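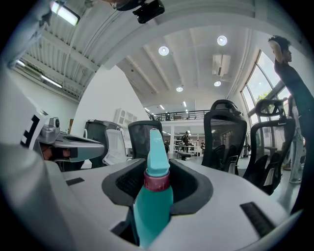 Figure 1. Teal spray bottle with a maroon-red collar.

# Speech and Distraction in Open-Plan Offices

Term project, building science. Group: Zohreh Hashemi, Belmiro Frade, Wondimu Alemneh. Advisor: Saeed Rostami.

## 1. Question

Complaints about noise in open-plan offices are usually about other people talking. Fans, printers and traffic come up much less often. We wanted to know whether the complaints follow the sound level in a room or how well the words can be understood.

## 2. Method

We sent a one-page survey to 173 people who work in open-plan rooms at two firms, Metatel and Morikawa. We got 119 usable replies. The survey asked how often speech broke the person's concentration, how far away the speaker usually sat, and what the person did about it.

We also took sound level readings in 7 rooms during working hours in November. Each reading lasted 60 minutes. The meter stood on a tripod at seated ear height, at least one meter from any wall. Wondimu took all of the readings so that the placement stayed the same. Two readings at Morikawa had to be repeated after the meter's battery ran down.

For each room we wrote down the floor covering, the ceiling type, the seating and whether there were screens between desks. Room volumes come from floor plans the firms gave us, except for one room that we measured with a tape.

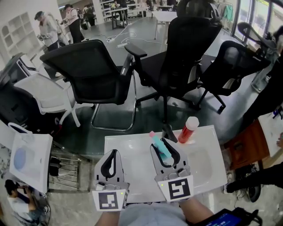

Figure 2. Red bottle with a white cap, on the white tray.

## 3. Results

The loudest room did not get the most complaints. It had a steady ventilation hum, and people there mostly said they could not make out what others were saying. The quietest room was close to the top of the complaint list. Several replies from that room mentioned hearing both sides of a phone call three desks away.

Distance mattered less than we expected. People who were bothered by speech often named someone across the room. Headphones were the most common answer to the question of what people did about it, followed by moving to a meeting room.
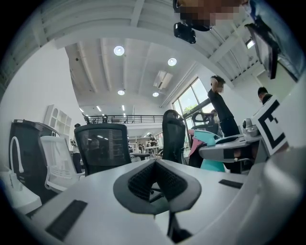

Reverberation depends on how much soft material a room has for its size. A high ceiling adds volume, so the same carpet and furniture do less. Seating is easy to leave out of the estimate, but thick upholstery takes up a fair amount of sound at speech frequencies. Mesh-backed chairs like the ones in Figure 3 give very little, and under a high white ceiling like that one we would look at the ceiling surface first. We used a low absorption value for all mesh seating in our estimates.

## 4. Limits

The survey was voluntary, and people who are bothered by noise may be more likely to answer. We did not measure speech intelligibility directly. Fuad Degefa lent us a second meter for a side-by-side check, and the two agreed closely at low levels and less well at high ones. The comparison table is in Appendix B.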